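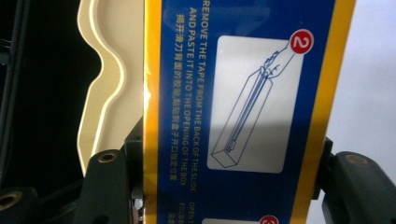

Where should a roll of food wrap live in a small kitchen? In its own box, in the drawer nearest to wherever you put your leftovers away, so that you can reach it with one hand while the other is holding the bowl.

Such was the advice at the Comasow kitchen-sorting session in Candow, which opened for the spring on 2022-05-05 and was, by all accounts, a very jolly few hours (there was cake, and rather a lot of it). People had been asked to bring along the bits and bobs that make their drawers stick, and they certainly did, from odd lids and rubber bands to wrap boxes with the ends squashed in.

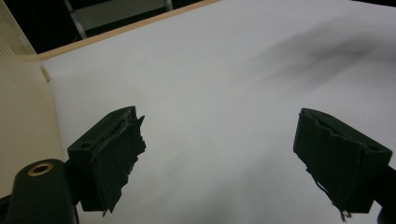

The session is run by Futari, the little household shop on Quan Street, and it began last July as a one-off for customers who had just moved house. It proved so well liked that the shop now keeps a list, and there were 147 names on it this time. Of those, 142 turned up, spread across the whole day, which the shop says is its best showing yet and which used up every teabag in the building.

Food wrap took up more of the talk than anyone might have guessed. Plenty of us have a box at home with a cutting slide that never got fitted, and the tip was to read the card before throwing it out. On the kind used at the session, the tape comes off the back of the slide and the slide is then stuck into the opening of the box. It's a small job, and well worth doing at the table when you first bring the shopping in.

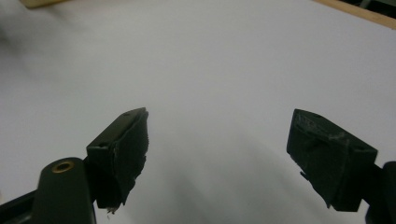

There was a good deal said, too, about clearing a surface before you start. Futari likes everyone to work on something plain and pale, where a stray bit of tape or a bottle top shows up straight away, and to have an empty tub close by for whatever doesn't belong in the kitchen at all. One regular swears by doing a single drawer an evening and then stopping, even if the next one is calling to her.

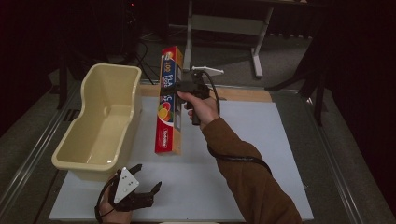
Do you need to book for the next session? It's best to put your name down at the shop counter beforehand, though anyone passing with a drawerful of muddle will be found a seat and a cup of tea. Entry is £2, and children come in free with a grown-up.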